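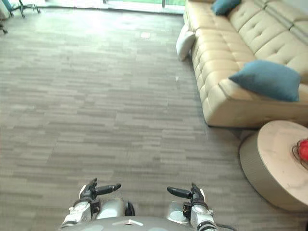

May 30, 2018. Textile conservation workshop, Udlow.

Work resumed on the Trodaler coverlet, accession 1387. Surface cleaning of the reverse was completed with low suction through a nylon screen. The lining is sound except along the lower hem, where the stitching has failed and the wool beneath is weak. No wet treatment is proposed until the dye tests have been repeated. The red bled slightly on the first swab and not on the second, and the two results cannot both be relied upon.

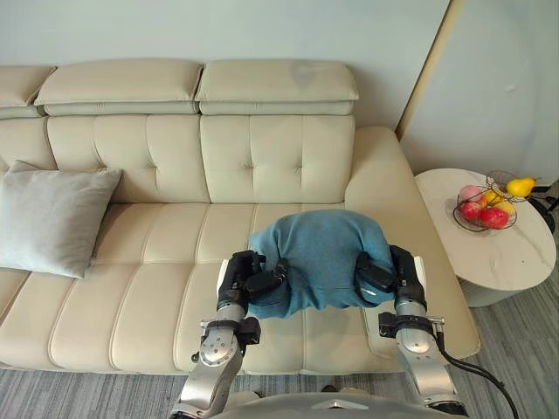
Support fabric for the hem was cut from the Camacho cotton and dyed to match. The first bath came out too yellow under daylight and was set aside. The second, with 2 percent less of the brown, is acceptable on the face but remains a little pale beside the border. Colleagues are asked to compare both samples before any stitching is begun. They are pinned inside the front cover of the treatment file.

Thread: fine silk, laid couching, lines spaced 18 mm apart.

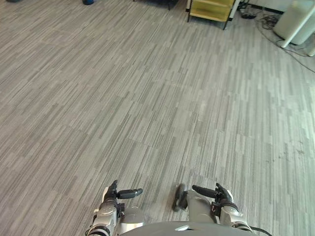
The loan to Curneven remains scheduled for September. Their form gives the object number as 2066, which belongs to the matching bolster and must be corrected before the condition report is sent. The rolling tube is also too short by over a hand's width. A longer one has been requested, together with fresh acid-free tissue.

Outstanding: repeat swab tests on red and dark blue; photograph hem before support is attached.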